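Okay, small thread on what we've been up to at Vurnden — the sim-to-real sorting stuff. 1/5
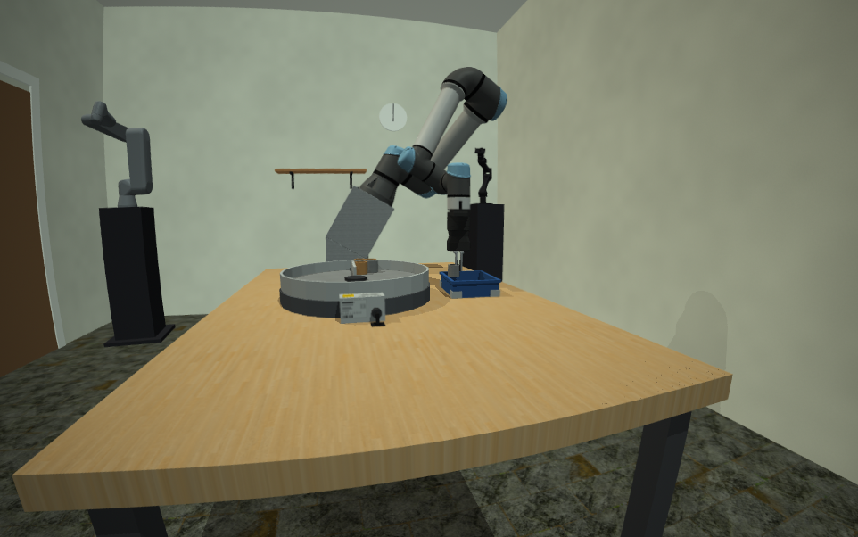 Our question was pretty simple: if you train a picking policy only in simulation, how much does the background matter? We made 300 room variations in Plosari and shuffled wall colours, floors and lighting in every one. The green wall and dark stone-patterned tiles are one roll of the dice, and so is having two extra arms standing about behind the main one. 2/5

Each policy got 1000 training episodes moving bits and pieces between a round tray and a blue bin. Same arm, same gripper, same task. Only the surroundings changed. 3/5

Then we ran them on the real bench, on objects they'd never met. Plain grey room policy: 56 per cent of picks landed. Shuffled rooms got 11 points more, which I did not expect from paint and flooring! 4/5

Still rubbish at flat things, mind you. Anything thin lying on the table and it just pokes at it. Lighting on its own is the next test — hoping to have numbers by January. 5/5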